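Scaffolding permit expired, who do I call?

Tùng Tạ
Building next to mine on Girnirmont St has had a sidewalk shed up forever. Permit taped to the plywood says Jul 4, 2023. No crew for weeks. Who handles this — city or the owner?

Salamatu Yakubu
City. Call buildings dept and give them the permit number, not just the adress. Ours took two calls. Get a complaint number and write it down.

Wolfram Ostermann
Owner probably renewed and never swapped the paper. Happens all the time. Look it up online first. The one at 203 Baidoo looked dead too, renewed twice.

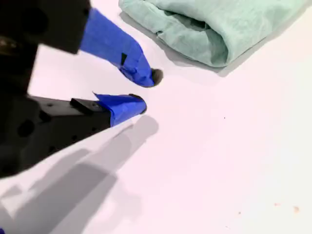 If it really is lapsed then yes, file. Also try the block association, they had a list going of every shed between Baidoo and the park. Dont bother with the contractor, never picked up for me.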